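행주, 접지 말고 마세요

우리 집 부엌 서랍에는 한때 행주가 스물몇 장쯤 살았다. 정확히는 서식했다. 하나를 꺼내면 세 장이 딸려 나오고, 서랍을 닫으면 꼭 한 장이 혀를 내밀고 있었다. 반듯하게 접어 쌓는 법도 배워 봤지만 맨 아래 깔린 행주는 봄에 들어가 7월까지 햇빛을 못 봤다.

그러다 시댁 옆집 로살리아 파레데스 씨가 행주를 김밥처럼 말아 세워 두는 걸 보고 따라 하기 시작했다. 좀 유난스러워 보이지만 편하다.

마는 순서
1. 바싹 말린다. 덜 마른 행주를 말면 이틀 뒤 서랍에서 냄새로 인사한다.
2. 세로로 한 번, 폭이 서랍 깊이에 맞게 접는다. 우리 서랍은 깊이가 10cm라 접은 폭을 9cm로 맞춘다. 1cm는 손가락 들어갈 자리다.
3. 짧은 쪽부터 단단히 만다. 첫 바퀴가 헐거우면 끝까지 헐겁다. 인생과 비슷하지만 행주는 풀어서 다시 말면 된다.
4. 말린 끝이 위로 오게 세운다. 소용돌이가 보이면 제대로 한 것이다.

두꺼운 수건은 반만 접어서 말고, 풀 먹인 리넨은 포기하는 게 좋다. 밤새 혼자 풀린다. 고무줄로 묶어 두면 되지 않느냐고 남편이 물었는데, 그 고무줄을 넣을 서랍이 또 필요하다.

손님상에 낼 때

말아 둔 수건은 그대로 상에 올려도 된다. 납작한 접시에 하나씩, 이음매를 아래로 해서 눕힌다. 물수건으로 내려면 미지근한 물에 적셔 꼭 짠 다음에 만다. 만 채로 적시면 가운데는 사막이고 겉은 장마다. 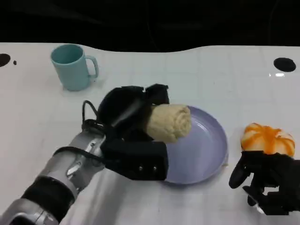

접시는 테두리가 살짝 올라온 것이 낫다. 물기가 조금 배어 나와도 상까지 흐르지 않고, 수건이 옆 사람 무릎으로 굴러가는 일도 줄어든다. 색은 있는 대로 쓰면 된다. 베이지색 수건은 웬만한 접시와 다 무난하고, 흰 수건은 김치찌개가 나오는 순간 수명이 끝난다.

컵은 손잡이가 손님 오른손 쪽으로 가게 놓되 접시와는 한 뼘쯤 떼어 놓는다. 수건을 집다가 컵을 치는 사람이 꼭 있고, 우리 집에서는 대개 나다.

다 쓴 수건은 펼쳐서 세탁 바구니로 보낸다. 말린 채로 세탁기에 넣으면 말린 채로 나온다.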